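Overo Ember Guard 12: a season with a home sprinkler kit for wildfire defence

The Ember Guard 12 is a roof and perimeter sprinkler kit for houses on the edge of scrub or woodland. Overo sells it in two sizes. The smaller one has 4 heads and is meant for outbuildings. The one reviewed is the larger, with 12 heads, a petrol pump, delivery hose, roof brackets and a control box that can be started by text message. It went on to a single-storey house outside Mandthorpe in July and has been run every week since.

Water supply

The kit does not come with a tank. It expects a pool, a pond or a static tank with a suction point no more than 4 metres below the pump. The suction hose supplied is stiff and holds its shape well under load, but the strainer is too coarse for pond water. I fitted a finer one from Cleltell before the first run and have left it on. Mains supply is possible through an adaptor, though the manual advises against it and I agree. Mains pressure drops when several houses on a road are drawing at once, and power to the local pumping station may be lost early in a fire.

Fitting

Two people can fit the brackets in a day on a low roof. The clamps grip the gutter edge without drilling and have not moved in strong wind. The risers are metal. The branch lines between them are plastic, and this is my main objection to the kit. The manual says to bury them or lag them where they cross open ground. I would go further and replace any exposed length with copper, which adds to the cost but removes the part most likely to melt.

Savvas Margaritis, who fits the rival Bautista system for a living, looked over the finished job. His comment was that the heads on the windward side should be closer together than the plan shows. I moved two of them and the wetted area on that side became noticeably more even.

Pump and controls

The pump starts on the second pull from cold. With all heads open it gave steady pressure for 14 hours on the long test, with one stop to refuel. The standard fuel tank is small. There is an extended tank in the options list and it ought to be standard, as the house is likely to be empty when the system is needed.

Remote start worked on each attempt where there was a mobile signal. The control box replies with a message giving pump state and line pressure. It has no fallback if the mast goes down. A heat sensor input is present on the circuit board but Overo does not yet sell a sensor for it. The timer can be set to cycle the heads, 10 minutes on and 10 off, and this is the setting I would choose with a limited supply.

Coverage

Trays set out on the ground showed good overlap along the front and rear walls and thin cover at the corners. Eaves get wet from below only if the perimeter heads are angled by hand. In a crosswind the spray drifts, and the leeward gutter stayed dry on one gusty afternoon. Leaves in that gutter would have been a weak point, so clearing them remains part of the job - a sprinkler kit does not replace it.

Storage and spares

Seals, nozzles and spare clips are best kept indoors and sorted before the dry months. The seals harden if left in a hot shed. 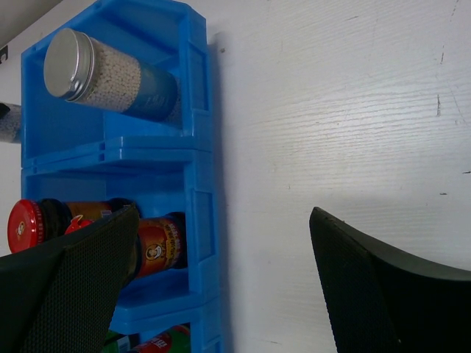
Blue storage bins, one with a lidded jar of small beads.

Spare nozzles are sold singly and arrived quickly. The pump seals are a standard size and can be had from any farm supplier.

Verdict

The pump, brackets and remote start are sound. The plastic branch lines and the small fuel tank are not good enough for the price, and both need sorting out before the kit is relied upon. It should be treated as an aid to a well-cleared plot. It is no reason to stay behind when told to leave, and the manual says so on its first page.

For: steady pump, firm roof clamps, clear status messages.
Against: plastic branch lines, coarse strainer, small fuel tank, no sensor.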